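Warning labels should say less

Most safety labels fail at the printing stage, well before anyone ignores them. A supplier adds a line after a complaint, the line is never removed, and within a few years the text has shrunk to a size that cannot be read at arm's length.

I measured the labels on a Disdale bench grinder last February. The main plate carried 200 words in three languages. The one fact a user needs before switching on - the maximum wheel speed - sat in the fourth line, in the same weight as the postal address.

A small yellow triangle with a black symbol does a narrower job. It marks a hazard at the part it is fixed to and leaves the detail to the manual.

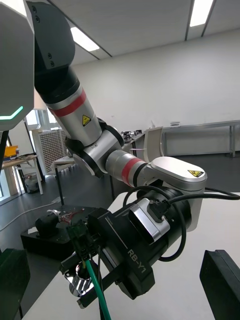

What a label should carry

Ebbe Sjöberg argues that every warning should be complete in itself. I disagree. A limit of 40 characters would force a choice, and the choice is the useful part of the work. Anything longer belongs in the handbook, under a numbered heading that the label can cite.

Position matters as well. A label on the back of a cabinet protects the maker's file and little else. It should sit within sight of the hand doing the work.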